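From: Zodwa Shabalala
To: Stoltulitz Building Users list
Date: Friday, June 25, 2021
Subject: Re: Storage rooms and shared supplies

Marietjie Makhubela wrote:
> Could the office confirm whether the new storage rules apply to
> the ground floor as well? Our group has used the Pillay room for
> years and we were not told of any change. We would also like to
> know who pays for replacement shelving.

Dear colleagues,

Thank you to Ms. Makhubela for her questions. The rules apply to all floors, including the Pillay room. Groups that already hold a key may keep it until the end of November, when all keys will be reissued against a signed form.

The cost of shelving remains with the building office, up to a limit of $2,000 per floor. Requests above that amount must be sent to me in writing with a quote from Dernonent, our approved supplier. Small items such as clamps, bins and sponges may be bought by each group from its own budget.

1. Labels. Every container left in a shared room must carry the name of the group and a telephone extension. Containers without a label will be moved to Room 468 and held there for four weeks.
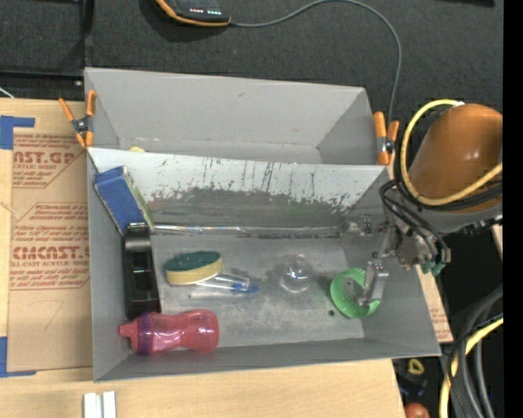 2. Aisles. A clear path must be kept from the door to the rear wall. Nothing may be stored in front of the electrical panel.

3. Liquids. Paint, solvents and cleaning products go in the locked cabinet on the second floor. The sign-out sheet hangs inside the cabinet door.

Groups that need more space than they now have should reply to me directly and not to the full list.

Sincerely,
Zodwa Shabalala
Building Office, Skoteck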